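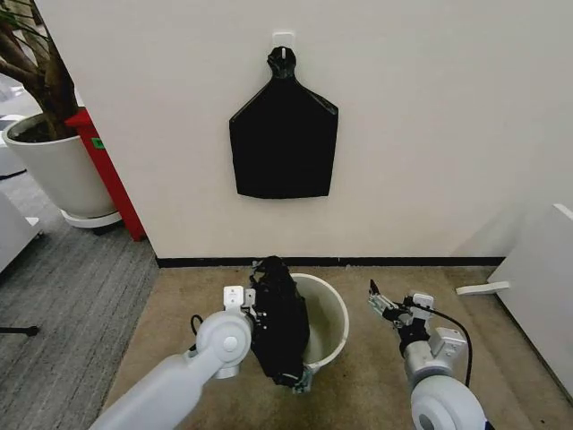 Lining a bucket with a garbage bag. The left gripper holds the bag at the rim; the right gripper is open.

Review: Punari 2, a learned policy for two-arm bag and liner tasks

Punari 2 is a control policy from Steneo for two-arm robots with parallel grippers. It takes head camera images and joint positions as input and outputs short sequences of arm motions. It is trained by imitation, with people driving the arms through the task, and then tuned on a smaller set of corrections recorded when the policy goes wrong. We ran it for two weeks on one task from its published list, putting a black plastic garbage bag into a white plastic bucket standing on carpet.

Setup

The download includes the base weights and a tuning script. The base weights did not complete the task on our arms at all, which matches what the documentation says to expect. We recorded 486 demonstrations. The script rejected 31 of them for dropped camera frames, and the message it prints does not say which files are affected. We had to compare timestamps by hand. Tuning ran overnight on a single workstation, and the result loaded on the first try.

Calibration between the head camera and the arms is the slow part. The manual gives it one page. A small error there shows up later as a gripper that closes just above the edge of the bag, and for the first day we blamed the policy for it.

Results

We ran 100 trials with the bucket placed by hand inside a marked area and the bag dropped next to it in a loose heap. A trial counted as a success if the bag opening went over the full rim and stayed there after both grippers let go. Punari 2 succeeded in 74. The earlier Punari release, tuned on the same recordings, succeeded in 52.

Of the 26 failures, 13 were the same error. The left gripper pinched two layers of plastic together, the policy treated the bag as open, and the right arm pulled a closed edge down the outside of the bucket. The next largest group was the bucket tipping when the second pull came in too low. An empty bucket weighs very little, and the policy has no force input, so nothing tells it that the base has lifted. Putting a weight in the bottom removed most of the tipping in a short side test. Those runs are not in the totals.

The correction stage earns its place. With it turned off, success fell to 58 in a second set of 100. Most of the gain came from retries: the corrected policy lets go of a bad grasp and picks a new spot on the edge, while the plain version keeps pulling.

Problems

Thin black plastic is hard on the camera. Under overhead light the highlights move as the bag moves, and grasp points drift toward them. Dimming one row of lights helped more than any setting in the software. We also compared bags from Bailly and Stindusero. The Stindusero bags are stiffer at the opening and were easier to separate. The paper that comes with Punari 2 does not name the bag used, and it should, given how much the result depends on it.

Speed is poor. A person does this in a few seconds. The policy pauses between motion sequences, and the pauses get longer after a retry. There is a setting to overlap planning and motion, but with it on, the arms jerked at each handoff and we turned it back off.

Verdict

Punari 2 is worth the setup time for a lab already recording its own demonstrations on a two-arm system. The correction method is sound and the tuning script is stable apart from the frame errors. For anyone who wants a working liner routine without collecting data, it is not ready. We would like to see a force input and a check for doubled layers before the next release.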